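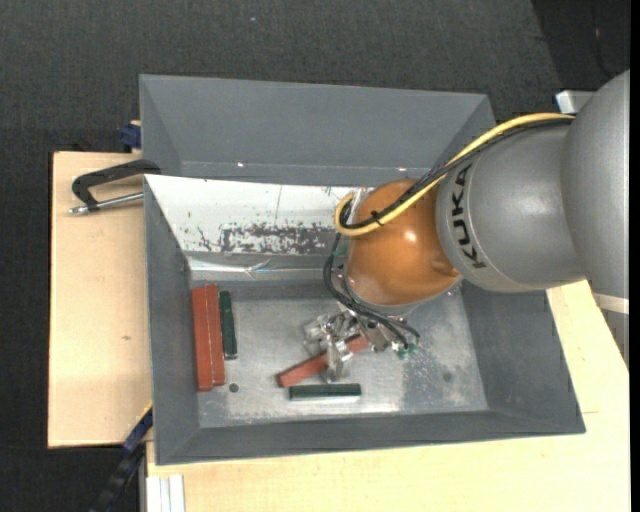
Unit 4: Sorting and storing short stock

Short stock means any bar or block left over from a job that is still long enough to use again. At Mellstead the shortest piece we keep is 66 mm. Anything under that goes in the scrap tub by the door. Colour is the first thing to sort by, then length, and pieces of the same colour and length should lie side by side along one wall of the bin, as the two long red bars do on the left. A bar lying diagonally, like the third red one, takes up far more floor than it needs and stops the next piece from going in flat. Green bars laid in different directions cause the same trouble once the bin starts to fill.

Choosing a bin

Use a metal bin for bars and blocks. The plastic trays on the lower shelf are for fixings only. The bin should be wider than the longest piece you mean to put in it, so that every piece can lie flat on the floor. Don't stand bars on end against the wall - they slide down and chip at the corners.

Set the bin on the bench before you load it. Lifting a full one from floor height is a two-person job, and you will be asked to unload it first if you are on your own.

Order of work

Empty the bin completely and wipe the floor of it with a dry cloth.
Sort the pieces by colour on the bench.
Within each colour, put the longest pieces down first, against the left wall.
Work towards the right, keeping every bar in the same direction.
Start a second layer only when the first is full, and lay it across the first.

Stop at 5 layers. The Sorbridge racks will take more weight than that, but the bins are hard to search when they are deeper.

Labels

Write the colours, the shortest length and your initials on the card at the front. Use pencil. If you take the last piece of a length, cross it off then and there.

For next time

Read section 3 of the workshop handbook and bring a sketch of how you would lay out one bin holding two colours and at least two lengths. Rough is fine, but mark the lengths. Hand sketches to Zineb Gaber at the start of the session.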